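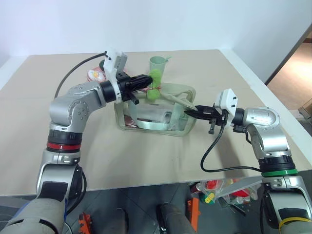
Visit report: Collelo film and bag plant, Pudthorpe
15/05/2026

The Collelo plant at Pudthorpe makes polyethylene film and converts most of it to bags on the same site. The open day covered extrusion, printing, conversion and the test room. Groups were kept small and hearing protection was issued at the gate. The resin silos were viewed from the yard only.

Extrusion

Three blown film lines were running. Resin is drawn from the silos by vacuum and dosed by weight at the hopper, with colour masterbatch added at the same point. The melt leaves a ring-shaped die as a tube, is cooled by an air ring, and is flattened at the nip rollers at the top of the tower. Film thickness is set mainly by haul-off speed and blow-up ratio. A scanning gauge travels around the bubble and the reading is shown on a screen at floor level.

The newest line, a Bakke, was on tinted film for produce bags. Its tower is tall enough that the roof was raised over that bay in September. The operator showed a colour change from clear to green. The scrap from a change is wound separately and goes to the in-house pelletiser. Regrind is used in the middle layer only.

Thin tinted film is hard to judge by eye. A single layer can look almost clear while the full roll is strongly coloured, so shade is checked on a folded stack against a retained standard.

Printing

The print hall was between jobs and we saw only the plate store and ink kitchen. All work is flexographic, with water-based inks for the lighter gauges. The film is corona treated before printing. Treatment level is checked with marker pens at the start of each roll. Solvent odour was noticeable near the wash bay but not elsewhere.

Conversion

Bags are made on nine machines in two rows. Side-seal and bottom-seal types are both used. The bottom-seal machine we watched was rated at 201 bags a minute and was set to 195 for the day's order. Bags are stacked in lots of 100 on wicket pins and packed by hand into cartons. Static is the main nuisance at this stage. Ionizing bars are fitted above each stacker, and the hall is humidified in winter.

Seal bar temperature is logged continuously. The guide said most seal faults come from worn PTFE tape on the bars, which is now replaced every shift.

Test room

Tests shown were dart drop, tear in both directions, seal strength and coefficient of friction. Seal strength is measured on strips cut from both ends and the centre of the seal. The tensile tester is a Trumier bench unit with pneumatic grips. Samples are conditioned overnight before testing. Retained samples are kept by order number in grey cabinets along the corridor.

Practical notes

Parking is on the north side, off the service road. The tour involves two flights of open-tread stairs, and closed shoes are required. Allow two hours. Questions on recycled content were referred to the sales office, and a data sheet is to be sent to those who left an address.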